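나무 상자 하나 꾸미는 데 이렇게 빠질 줄은 몰랐다. 가을 진열용 포도 상자 이야기, 길어질 것 같으니 타래로 이어 씁니다!

원래는 10월 한 달만 쓸 장식이었어요. 옅은 색 원목 살 상자에 모형 포도를 담는다, 계획은 그게 전부였고요. 그런데 막상 담아 보니 포도를 어디에 눕히느냐에 따라 느낌이 완전히 달라지는 거예요. 와, 이거 재밌다 싶어서 그날 밤까지 붙잡고 있었습니다.

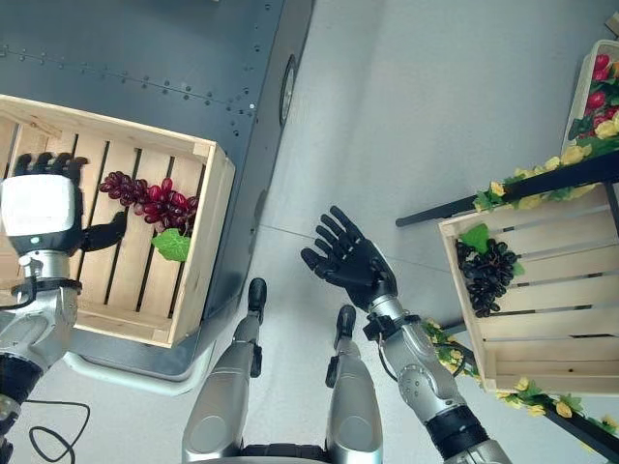

옅은 나무색 옆에 두니 포도 색이 확 살아요.
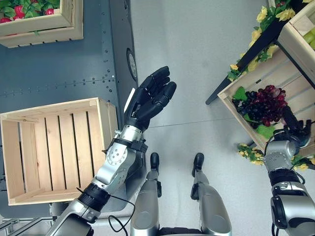

근데 포도 상자는 꽉 채워야 예쁜 거 아니냐고 Prys Parri 님이 물어보셨어요. 과일 가게 앞에서 발길을 멈추게 하는 건 결국 수북하게 쌓인 모습이고, 바닥이 보이면 팔다 남은 것 같아 보인다고요. 게다가 송이 하나만 덜렁 있으면 손님이 모형인 걸 더 빨리 알아챈다는 말씀도 하셨습니다.

이 말씀 읽고 한참 생각했어요. 맞는 말이거든요! 진짜 과일을 파는 자리라면 저도 무조건 수북하게 쌓을 거예요. 다만 제가 하려는 건 창가 구석의 작은 장식이라, 나무 바닥 살이 좀 드러나는 쪽이 마음에 들더라고요. 살 사이사이 어두운 틈이 줄무늬처럼 보이는 게 너무 좋아서 다 덮어 버리기가 아까웠어요.

그래도 궁금한 건 못 참아서 수북한 버전도 해 봤습니다. 집에 있는 모형 송이 5개를 몽땅 한 상자에 넣었더니... 오, 풍성하긴 진짜 풍성해요. 근데 제 상자는 깊이가 얕은 편이라 위쪽 송이가 자꾸 굴러떨어졌어요. 구겨진 종이를 밑에 깔면 좀 낫습니다. 크라프트지가 제일 티가 안 나고, 신문지는 틈으로 글자가 보여서 탈락.

색 이야기도 해야죠. 모형 포도는 한 가지 색으로만 사지 마세요 제발! 붉은 송이랑 짙은 자주색 송이를 같이 두면 훨씬 진짜 같아요. 거의 검은색에 가까운 알이 섞인 송이가 특히 좋은데, 저는 그걸 꼭 그늘지는 쪽에 둡니다. 밝고 반들거리는 빨강은 창문 쪽으로. 오후 네 시쯤 빛이 비스듬히 들어오면 알마다 반짝 점이 찍히는데 그때가 제일 예뻐요.

잎은 처음엔 다 떼려고 했어요. 초록이 너무 쨍해서 장난감 같더라고요. 그런데 떼고 나니까 포도가 그냥 구슬 더미처럼 보이는 거 있죠. 다시 부랴부랴 붙였습니다. 잎은 송이 밑에 깔고, 가장자리만 삐죽 나오게. 상자 앞쪽으로 살짝 넘쳐 흐르게 두면 더 자연스러워요. 잎맥이 찍혀 있는 잎이랑 그냥 민짜 천 잎이랑 차이가 꽤 크니까 고를 때 가까이서 보세요.

상자 어디서 샀냐는 질문이 벌써 와 있네요. 제 건 Skuddale이라는 작은 목공방에서 산 거예요. 200개 넘게 쌓아 둔 창고에서 나뭇결 마음에 드는 걸로 골라도 된다고 해서, 진짜 한참을 골랐습니다. 옹이 있는 것도 매력 있는데 이번엔 결이 또렷하고 깨끗한 애들로 데려왔어요. 모서리에 두툼한 각목이 들어간 디자인이라 들어 보면 든든해요.

마감은 아무것도 안 칠했어요. 투명 바니시를 살까 하다가 샘플 조각에 먼저 발라 봤는데, 색이 노랗게 올라와서 바로 포기. 사포질만 했습니다. 거친 사포로 한 번, 고운 사포로 한 번. 특히 안쪽 살 모서리는 손가락으로 훑어서 걸리는 데가 없을 때까지 해 주세요. 모형 잎이 천이면 거스러미에 걸려서 올이 풀려요 ㅠㅠ (경험담)

그리고 빈 상자! 저는 상자를 두 개 쓴다면 하나쯤은 비워 두는 것도 좋다고 생각해요. 채운 상자 옆에 빈 상자가 있으면 이제 막 따러 가는 길 같기도 하고, 막 내려놓은 것 같기도 하고. Baldur Hafþórsson 님은 거기에 마른 솔방울을 담으면 겨울까지 쓸 수 있겠다고 하셨는데, 아 이거 너무 좋은 생각이라 바로 메모해 놨어요.

배경은 의외로 푸른빛 도는 회색이 잘 맞았습니다. 처음엔 크림색 벽 앞에 뒀는데 나무랑 벽이 한 덩어리로 뭉개져 보였거든요. 차가운 회색 계열 앞으로 옮기니까 상자 윤곽이 딱 살아났어요. 금속 느낌 나는 면이면 더 좋고요. 따뜻한 나무랑 차가운 철판 조합, 저는 이제 이것만 할 것 같아요.

바닥에 둘지 올려 둘지도 고민이실 텐데, 눈높이보다 낮으면 다 괜찮았어요. 포도는 위에서 내려다볼 때 송이 모양이 제일 잘 보이니까요. 선반 높은 칸에 올렸더니 옆판만 보이고 포도는 하나도 안 보여서 혼자 웃었습니다.

먼지 관리 질문도 있었죠. 모형 포도는 알 사이에 먼지가 잘 끼어요. 저는 마른 화장 붓으로 털고, 한 달에 한 번은 미지근한 물에 주방세제 한 방울 풀어서 흔들어 씻습니다. 그다음 수건 위에 하룻밤. 덜 마른 채로 원목 위에 올리면 얼룩이 남으니까 이건 꼭 지켜 주세요. 색이 빠지는 제품도 있어서 처음 씻을 땐 뒤쪽 알 하나만 먼저 적셔 보시고요.

송이를 비스듬히 눕히는 것도 추천! 상자 변이랑 나란히 두면 너무 얌전해요. 한쪽 구석으로 몰고 대각선으로 살짝 틀면 같은 송이인데도 길고 넉넉해 보입니다. 그리고 꼭지는 벽 쪽으로. 플라스틱 꼭지가 제일 먼저 들통나는 부분이라서 저는 잎으로 한 번 더 가려요.

지금 고민 중인 건 천이에요. 리넨 한 장을 상자 가장자리에 걸치고 싶은데 생지색으로 할지 짙은 풀색으로 할지 못 정했습니다. 풀색은 잎이랑 싸울 것 같고, 생지색은 나무랑 너무 비슷하고. 해 보신 분 계시면 꼭 알려 주세요! 저는 일단 자투리 천 다 꺼내서 하나씩 걸쳐 보러 갑니다.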